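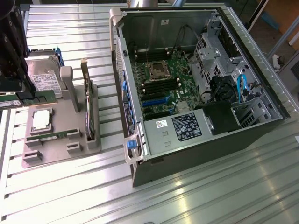

Dalia Strazds asked, at the close of the last briefing, whether the Resden office could simply keep its old computers in the storage room until someone had time to look at them. The question is a fair one, and these notes begin with it.

Retiring Office Computers: Speaker Notes
Plumley Regional Records Office, staff session of February 11, 2021

Opening (keep short)
Thank the Resden and Ots offices for sending staff. State the purpose: to explain the revised procedure for equipment that is leaving service. The procedure applies to desktop and laptop computers, servers and external drives. Telephones are covered by a separate notice and will not be discussed today.

Answer to the storage question
A computer in storage is still a set of records. Case files, payroll exports and scanned letters remain on the hard drive after the user account is closed. Under the revised procedure, a retired computer may stay in an office for no more than 18 days. After that it must be signed over to the Plumley depot.

Pause here. Offices with older stock will want to know whether the limit applies to it. It does, starting in June.

What is recorded at handover
The form has 16 fields. Go through the first page only. Stress that the serial number of the drive is entered separately from the serial number of the computer. Many of last year's returned forms had the same number written in both places, and each had to be sent back to the office of origin.

Memory modules and processors do not need individual entries. They hold no records once power is removed and may be passed on for reuse under the general line "other parts." Drives are never passed on under that line.

Drives
Two outcomes are allowed: erasure with a written certificate, or physical destruction. The choice belongs to the records officer. If a drive cannot be read, it cannot be certified as erased, and destruction is required.

Kyung-hwa Yeo will take questions on certificates. Do not attempt to answer questions about leased equipment; refer them to Tín Hồ.

Figures, if asked
The depot received 2093 items last year. Of these, 27 arrived with no form. All 27 were held until the sending office was identified.

Closing items
Forms are available from the front desk at Ots and on the Bullora shared drive, in the folder marked Equipment. Old versions of the form should be recycled. The sign-in sheet goes to Lok-yiu Huang before the room is cleared.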